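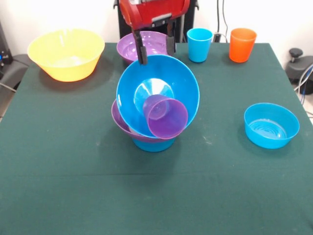

Plastic bowls and cups on the green cloth.

Filed under: Kitchen, Storage

I have been sorting out the picnic plastic before August, when Gudrun Nordin and her family come to stay. The set lives in a drawer that is 50 cm wide inside, and for years it has gone back in whatever order it came off the drying rack. The drawer then jams on the rim of the largest bowl and has to be worked open with a spatula.

Bowls nest well if the wall angle is the same and the sizes step down evenly. Ours fail on the second point. The yellow one has a wide flared rim and a narrow base, so anything put inside it sits low and rattles. The purple one is smaller and has ridges at the bottom, which hold a bit of rinse water unless it is dried by hand.

Cups are worse. A bowl set on top of an upright cup will tilt with very little encouragement, and a second bowl makes the lean permanent. I tried cups inside bowls, upside down, and gained 9 mm of clearance under the drawer lip. Good enough.

Current arrangement: yellow bowl at the back left, some stacked in the middle, cups upright on the right. Riet Bosman suggested a divider from Egger. I measured for one but have not ordered it - the drawer runners are due for replacement first, and the new ones may cost me some width.

The green cloth shows every speck of lint. It needs a wash before it goes back on the table.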